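Clirix Releases Suturing Demonstrations Recorded by Remote Control

Friday, September 6, 2024 – Clirix today released Ullex, a set of 934 suturing demonstrations for training surgical robots. Operators recorded them in August by steering two arms from a console.
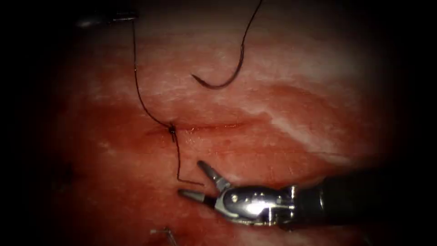 Tissue with a tied suture and an open instrument. Photo: Clirix

Each file pairs video with the joint positions of both arms. Failed attempts are kept and labeled.

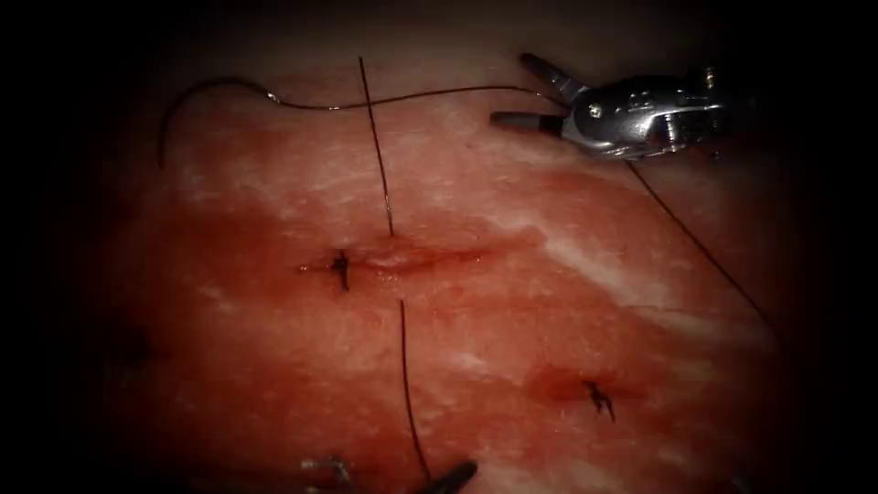 Howard Furnival said that the failed attempts would be the most useful part, as a model needs to see how an operator recovers a dropped thread.

Wrist views are stored as a separate stream – users may load them alone.
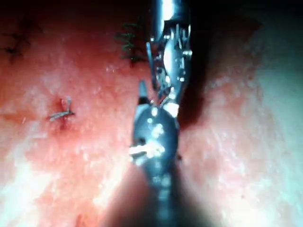 Playback software is included. Access requests go to the Clirix data office.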